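Speaker notes: What a breakdown reel leaves out
By Živko Zupan
April

Slide 1. Start cold, no hello. Play the Trerkdale reel, all 90 seconds, sound off. Ask who believes it. Then ask why.

I don't. A reel is an ad. Lukus cut this one to win more work, and it shows the shots that came out well.

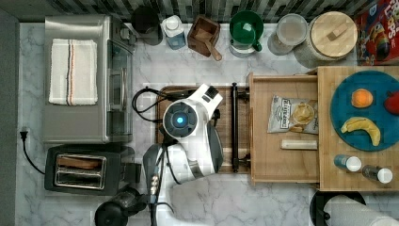

Same goes for the wipe from green screen to finished city. It looks like one step. On the flood shot it was 30 versions, and the director went back to version 2.

Slide 2. The "all practical" claim. Press notes for Iltar said no digital effects. The credits list a paint and cleanup crew. Read the line out loud, then wait.

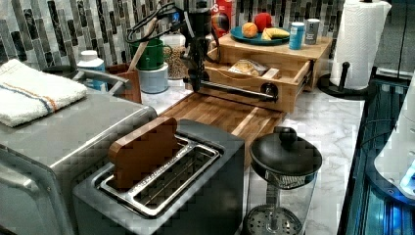 Slide 3. Shot 3032
Bridge collapse. The matte painting is good – I'll give them that. The smoke is stock, and it drifts the wrong way for the flags.

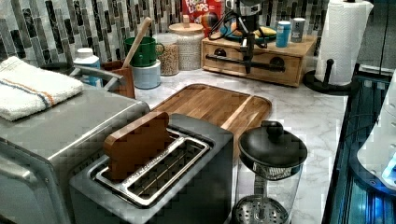 Nobody in a theater would catch it, I'm told. Maybe. I caught it on a laptop.
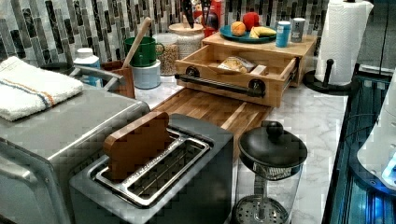 Gruber wrote back that the flags were the mistake, shot on set with a fan on the wrong side, and the smoke was right all along. Read that in full. I still want to see the plates.

Take questions.

Related
Who gets a credit in cleanup?
Fake rain, real rain
Reading a shot list

Contact | Copyright Živko Zupan | Back to top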